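Toller PC Disassembly Kit for School and College Robotics Clubs

Product code: TOL-314
Supplied by Ovesitz Education
Page last updated 2021-02-26

The Toller kit is a bench task for student teams who already have a robot arm and want something harder to do with it than stacking blocks. Teams program the arm to take parts out of a desktop computer and put them in a tray, then to put them back. It was developed with the after-hours automation club at Baptiste College, where Samina Warraich runs the senior group.

What the kit contains

Moulded parts tray in grey, with slots, pockets and posts
Set of spare memory modules for practice runs
Scrap processor with heat spreader
3.5-inch hard disk drive, data wiped
Task cards, graded from 1 to 10
Teacher's notes and marking sheet

The computer itself is not included. Most colleges have old towers waiting to be recycled, and the club at Baptiste has only ever used those. Arm and gripper are not included either.

How teams use it

The tower is laid on its side with the panel off and the tray goes next to it, within reach of the arm. Early cards deal with the tray only – pick up the memory module, lift it clear, set it down again. From card 4 the team works inside the case. A two-finger gripper is enough for every card in the set.

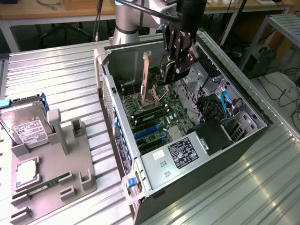 Gripper over the open tower.
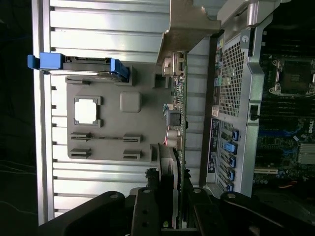 Memory modules are the part most teams find difficult. The retaining clips have to be opened first and the module must come up straight. Roy Ashworth, who wrote the task cards, suggests leaving these until the team can do the drive reliably at slow speed. Processor cards come last. Pins in the socket bend easily, so use a dead board for these.

Mounting a small camera at the wrist is optional, but cards 8 to 10 assume one. The notes include a section by Arsalan Janjua on finding slots and latches under bright lighting, where bare metal tends to wash out.

Requirements

Arm with at least 3 kg payload, including gripper
Firm table, no castors
One open desktop tower per team
Adult supervision at all times when the arm is powered

Unplug the computer and remove the mains lead before it goes on the table. The power supply must stay closed.

Club challenge

Registered clubs can enter the Jovo Challenge, which opens in March. Teams of up to 6 students submit one continuous run of a task card of their choice, plus their code. Points are lost for dropped parts and for any hand on the case during the run. Rules and entry forms are sent out with the kit, or ask Uzma Malik in the schools office.

Spares

Trays, task cards and memory modules can be ordered separately. The memory modules wear at the contacts and should be replaced after roughly 3,000 insertions – sooner if they no longer seat properly.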